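Search tickets, articles, users
Go

Ticket: Scheduled stock export from Zallo stops partway
Opened by: Morena Bianchini, Pruvbridge
Opened: 2019-10-12
Priority: Normal
Status: Resolved

Problem as reported

The nightly stock export from Zallo to the Dotonen web store has been failing since we updated the item photos. The job starts on time and writes a CSV file, but the file ends after 200 rows. Everything past that keeps the old stock level on the store, so customers can order items we no longer have. There is no error in the Zallo window. The job is marked "Complete" every time.

If I run the same export by hand from the Items screen, I get the full file. It only goes wrong on the schedule.

Log

Entry 1. Asked Morena for the job log and the last good file. Both received. The log shows the export opening a second page of results and getting an empty reply, which it takes as the end of the list. The page size is 200, so that matches what she sees.

Entry 2. Checked the account the schedule runs under. It has read access to Items and to Stock. Reset the password and ran the job again. Same result.

Entry 3. Asked for the item record at the point where the file stops. Morena sent it. The record has a normal SKU, a price and a stock level of 9. No odd characters in the title or the notes field.
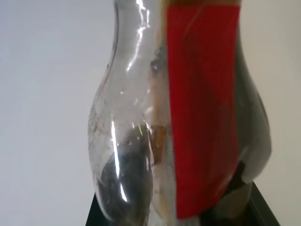

Entry 4. Turned off "Include media links" in the export template and ran the schedule again. Still 200 rows, so the photo update is not the cause. Turned the setting back on.

Entry 5. Compared the manual job with the scheduled one. The manual job keeps one session open until the file is done. The scheduled job goes through the Lombardi connector, which signs in again for each page. The session timeout in the connector was set to 2 seconds. The first page takes 5 seconds to build, so the session has expired by the time the second page is requested, and the connector passes back an empty page with no warning.

Morena confirmed that the connector was reinstalled the same afternoon the photos were changed. The timeout went back to its default then. It had been set higher in January under an earlier ticket.

Fix

1. Open the Lombardi connector and go to Settings, then Connection.
2. Change "Session timeout" from 2 to 200.
3. Save and restart the connector service - the new value is not read until the restart.
4. Run the scheduled job once with "Run now" and compare the row count with a manual export.

Row counts matched on the test run. Morena reports the next nightly run was also complete and the stock levels on the store are correct.

Still open: the connector should return an error when a session expires. Passed to the connector team as a separate request.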